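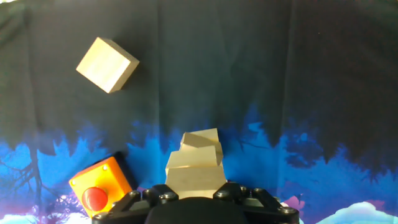
September, started 9.40

Second go at the block work. Aidan Mulcahy wants a line from me on whether the Mirnoment blocks are good enough to order for the whole shop or whether we stick with Garg. My view before starting was that a block is a block and the extra money goes on the box. Writing that down now so I can't pretend later that I had an open mind.

Unfinished wood again. Aidan likes it because there is no varnish to make one face slicker than another. Fine, but bare wood picks up grease from hands and I have yet to see anybody here wipe theirs first. If we're going to claim the surfaces are all alike then the blocks want to live in a tin with the lid on, and they don't. They live on the shelf over the sink.

Stacks of three today. Tried for square and mostly didn't get it. The one I keep coming back to has a decent bottom block, sitting fairly true, then the middle one tilted and the top one turned further again with a lean to the left. It's stepped all the way up. Aidan called it "stable enough", a phrase I would like banned from this book. Stable enough for what? A door closing? Someone putting a mug down?

Measuring. Went through one carton with the Rekix calipers, batch 224. Edges are better than I expected, I'll give them that. Corners less so. A few have a slightly rounded corner on one side only, and if that corner ends up underneath, the block rocks when you press it. You feel it more than see it. I marked those in pencil on the end grain and then realised I'd just spoilt the plain faces, so they are out of the running for anything except propping the window.

10.55. Mutier's supplier sheet (their ref 3533) says the wood is "conditioned prior to cutting". No word on how, or for how long. I don't believe a sheet that uses conditioned and doesn't give a number. Left a handful on the radiator pipe and a handful in the cold cupboard, will put the calipers on both tomorrow. Somebody please not tidy them away — the note on the cupboard says LEAVE and it means these.

Backdrop. The forest one, dark navy at the top and bright blue trees along the bottom. I argued for plain grey and lost. My complaint stands: pale wood shows up nicely against it, so every stack looks tidier in a picture than it does on the bench, and then we sit round admiring the picture. The seams between blocks do come out as thin dark lines, which helps if you want to see how far out of line one is with the next. I would still want a straight edge in every shot.

Lighting while I'm at it. Faces towards the lamp come out nearly white and the sides greyer. Twice I took a shadow for a chip and went over to check. No chip either time. Anyone grading blocks from photos should stop and go and pick the block up.

11.30. Bay 37 is booked for us all afternoon but the floor there gives when people walk past, so I'm staying put. Aidan says the give is in my head. I set a cup of water down there last week and watched it, and it isn't in my head.

Costs. The quote is 706 for the full order, delivery included, and I can't find anything in it about returns. Asked. The answer was a brochure.

Where I've got to: Mirnoment cut a straighter edge than Garg and I was wrong to say there'd be no difference. I'm not persuaded it matters for what we do. Nearly all the lean I saw this morning was down to how the block was set down, and a better block won't cure that. Would want the same stacks done with the old Garg lot, same bench, same lamp, before anyone signs for anything.

To do
- calipers on the radiator and cupboard blocks
- find the lid for the tin
- ask Mutier again about conditioning, in writing this time
- Garg stacks, threes only, no fours until the threes are right

Aidan has read this and written "harsh" next to the costs bit. Leaving it in.

2 comments
0 shares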